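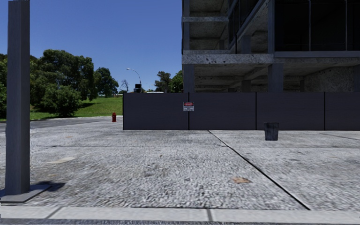 Can you eat well for a whole month without any added sugar? You can, as long as you like your food savory and you plan your breakfasts before you're hungry.

FOR IMMEDIATE RELEASE

Vesalik Kitchen opens sign-ups for its August No-Added-Sugar Month

I run Vesalik Kitchen, a small cooking club and recipe newsletter, and I'm writing this release myself, so please forgive the lack of corporate polish. The news is simple. Sign-ups are open for our August No-Added-Sugar Month, it's free, and there's room for 2,000 people. Last time we kept it to members only and I got so many emails from cousins and coworkers of members that I gave up and opened the doors.

The rules fit on an index card. No white sugar, no brown sugar, no honey, no maple syrup, no agave, and none of the things that end in "syrup" on the back of a package. Whole fruit is fine. Plain milk and yogurt are fine. Juice is out (I know, I know), and so are the fake sweeteners, mostly because they keep me wanting dessert at ten in the morning. If you take medication for diabetes or you have any other condition where food matters a lot, please talk to your doctor before you sign up. I'm a cook and that's all I am.

I've done this three times now. The first week was rough! I had a headache, I was short with everybody in my house, and I ate an amount of cashews I'd rather not discuss. By the second week plain oatmeal with a chopped pear on top tasted like a treat, and I started noticing how sweet my regular jar of pasta sauce was. I still don't buy that sauce.

Everyone who signs up gets the Clavness Plan, our meal guide, named after the street where I had my first apartment and my first truly terrible stove. It has 50 recipes, all of them tested in a home kitchen with ordinary pans. You'll find roast chicken with lemon and olives, a black bean chili that freezes well, a cabbage and egg skillet I make when I'm tired, and a salad dressing that gets its sweetness from a grated apple. There are breakfasts too, because breakfast is where most of us fall down. My favorite is the savory oats with a fried egg and scallions — my teenager calls it "sad risotto" and then eats two bowls.

New this year is a spice blend from Kasprzak, a little family shop that has been helping me fix my cooking for ages. It's cinnamon, cardamom, ginger and a bit of orange peel, with nothing else in the tin. A spoonful in coffee or on baked apples does a lot to fool the part of your brain that wants a cookie. The shop is offering it to participants at 20 percent off for the whole month. You don't need it to take part, and there's a recipe for a similar mix in the guide if you'd like to raid your own spice rack.

We're also having a kickoff lunch, and I'm really looking forward to this one. It's on the first Saturday of August at noon, at the Skuruvska community kitchen. I'll be cooking the chili and a big tray of roasted carrots with cumin, and there will be a label-reading table where you can bring something from your own pantry and we'll go through the ingredients together. Bring a fork and a container for leftovers. Lunch is free but please tell us you're coming so I know how many beans to soak.

A few things people have asked already. Yes, you can drink wine, though I skip the sweet ones. Bread is okay if there's no sugar in it, and you'll be surprised how long you have to stand in the bread aisle to find that. Ketchup is out, but the guide has a tomato relish that my ketchup-loving husband has accepted with only minor complaints. Kids can do it with you or they can go on eating their usual cereal while you look on. If you slip up at a birthday party, have your cake and carry on the next day. I slipped up at two of them last time.

You can sign up through the Vesalik Kitchen newsletter page until the last day before the month starts, or until we're full. The guide goes out by email as soon as you register, so you'll have time to shop.

For food writers and local editors: I'm happy to share three recipes from the guide for reprint (the chili, the savory oats and the apple dressing), and I'm around for phone calls most afternoons after two. Mornings I'm usually up to my elbows in something.

Press contact: Vesalik Kitchen, through the contact form on our newsletter page. Please put "August" in the subject line.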